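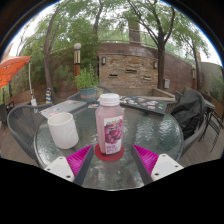

Perguntas frequentes sobre o uso das mesas do pátio

Texto revisto em 30 de maio de 2018. Aplica-se ao pátio exterior da Residência Coelho.

Quem pode utilizar o pátio?
O espaço destina-se aos residentes e aos seus convidados. Grupos com mais de 29 pessoas devem apresentar pedido por escrito à administração.

É permitido consumir bebidas junto de computadores portáteis?
Sim, desde que as garrafas se mantenham fechadas quando não estão a ser servidas. A administração não responde por danos causados por líquidos derramados.

As bases para copos são obrigatórias?
São obrigatórias para garrafas, copos e chávenas. O tampo de vidro risca com a areia que se acumula sob os recipientes, e a base vermelha redonda deve regressar ao centro da mesa depois de usada.

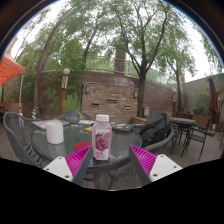
Uma residente do segundo piso perguntou se o sumo de uva mancha o vidro. O vidro não fica manchado, mas as almofadas e as juntas do pavimento podem ficar. Recomenda-se a limpeza imediata com papel absorvente e água.

Posso deixar papéis ou casacos na mesa e nas cadeiras?
Apenas durante a utilização. Os objetos esquecidos são recolhidos ao fim do dia e guardados na receção durante 40 dias.

Como se limpa o tampo?
Com papel de cozinha humedecido e, se necessário, detergente neutro Zutel diluído. Não se utilizam esfregões nem produtos abrasivos. O rolo de papel deve ser recolhido para o interior em caso de chuva.
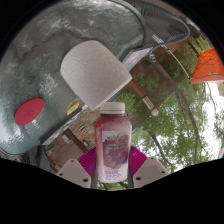 E se a garrafa já estiver aberta há algum tempo ao sol, deve ir para o lixo? A questão foi enviada por escrito por um utilizador. As bebidas abertas não devem permanecer mais de 2 horas no exterior. Findo esse prazo, o conteúdo é despejado no lava-loiça e a embalagem segue para o ecoponto amarelo.

O mobiliário pode ser deslocado?
As cadeiras, sim, dentro do pátio. A mesa só pode ser movida com autorização. Entre outubro e a reabertura da época, o mobiliário é guardado no armazém Morkby.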